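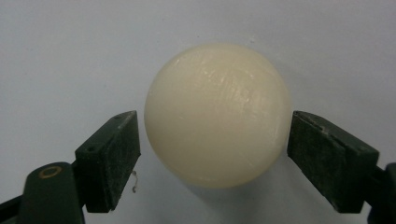 Patricio Figueroa wrote to me that I store my eggs in the wrong place, and that the door of the fridge is the worst shelf in the whole kitchen. I have thought about his message all week, and now I must admit that he is right.

In my childhood in Manzano, eggs stood in a bowl on the window sill. My grandmother took the oldest first and always knew which one it was. When I moved to Nenness I started to do as my neighbours did, so everything went into the door. But each time somebody wants milk, the door swings, warm air comes in and the eggs are shaken. Now I keep them on the middle shelf, in their carton, with the pointed end down. They also take less smell from the onions this way.

I buy them at the small shop in Iltov, where a tray is heavy to carry up the hill. My flat is at 545 metres, if you are curious, and water boils here a little sooner than by the sea. My soft eggs need some seconds more than the cookbooks tell.
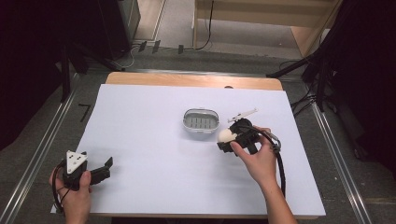

## How I test an old egg

I pour 600 ml of cold water into a deep bowl and lay the egg in carefully. If it lies flat, I eat it soft. If it stands up on one end, I boil it hard or put it in a cake. If it floats, I throw it away, also when I am sorry for it.

The water must be cold. I once used water from the kettle which had cooled too little, and the shell got a crack. In May I will write about pickling, which Patricio has also opinions about.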